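Progress report to the McIntyre Fund for Public Interest Reporting
Project: Who owns the Busport land
May 7, 2019

You asked for a plain account of where the money has gone and whether the story is likely to stand up. The short version is that we have more paper than we had in October and less certainty than our application promised.

The application said we would trace the ownership of the parcels beside the Busport terminal through to the people who profit from the leases. It also said, in a sentence I wish I had cut, that the ownership chain was "largely understood." It was understood as far as the second company. The first is Galotau Holdings, registered here, with a director who signs things and a mailing address above a dry cleaner. The second is Gurance Limited, registered offshore, which holds all the shares in Galotau. Past Gurance we had a theory and a tip.

The tip came with a set of 134 pages, mostly emails and scanned lease drafts. We have now been through all of them twice. I don't doubt that the pages are real. The letterhead, the lease numbers and the dates agree with what the city released to us under the access law, and two of the people copied on the emails have confirmed receiving them. What I doubt is that they show what our source says they show. The source believes they prove a sitting councillor has a share in Gurance. I have read every line looking for that proof and have found a first name, used once, by someone who may have been joking.

We filed 5 access requests. Two came back complete, one came back with whole paragraphs blacked out, one was refused on grounds of commercial confidence and is under appeal, and the last has not been answered in any form. The clerk's office says it is "being processed." It has said so every time we have called, in the same words.

The better news is the rent. The city pays Galotau under a lease that was renewed without a public tender, and we have the renewal memo. It gives no comparison with neighbouring properties. Our own comparison, done from the public assessment roll, suggests the city is paying well over what others on the same street pay, but I would like a proper valuer to look at it before we print a figure. I have seen too many stories of this sort fall over because a reporter compared a paved lot with a gravel one.
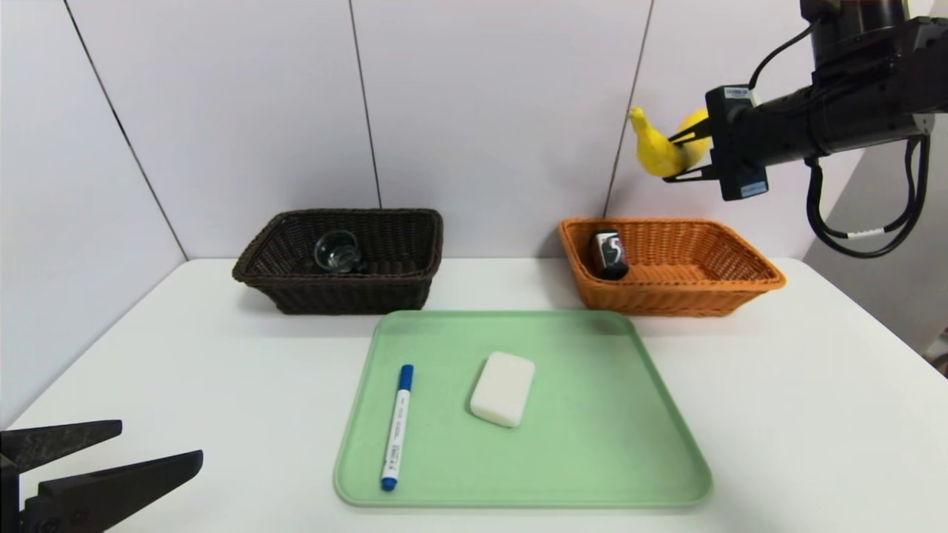
Ghislain Robichaud thinks I am being too careful about the rent, and wrote in the margin of the last draft that a lease renewed without tender is a story by itself, that readers can follow it without a single offshore company in it, and that we should publish that half now and let the rest come when it comes. He also noted that every month we hold it is a month in which somebody else can file the same request and get the same memo.

He may be right about the memo. I am less sure about splitting the story. If we run the lease alone, the people behind Gurance will know what we have and what we lack, and the one former employee still talking to us will probably stop. Against that, I can't promise you the offshore half will ever be finished. The registry where Gurance is listed does not name owners, and the agent there has ignored three letters. I would sooner tell you so now than in the final report.

On spending, we have used 85 per cent of the grant. The application budgeted for less than that by this stage, and the overrun is nearly all legal advice. The lawyer's letter on the leaked pages cost more than planned and told us, at some length, to be cautious. Travel is under budget. We paid $500 for certified copies from the land titles office, which I consider poor value, as most of what came back was already on the public roll.

We also said we would build a searchable database of the leases. A spreadsheet exists. It is useful to us and would be baffling to anyone else, and I do not want to call it a database in order to tick the box. If you still want one, it will have to come out of what remains, and I would argue against it.

What we plan before the final report:

Finish the appeal on the refused request.
Hire a valuer for the terminal land and two nearby lots.
Put written questions to Galotau's director and to the councillor, once the lawyer has cleared the wording.
Decide on the split, with your view in hand if you care to give one.

No extension is requested at present. The renewal memo and the rent comparison are attached, the second marked as a draft. Please don't circulate either of them. The leaked pages are not attached and will stay with us.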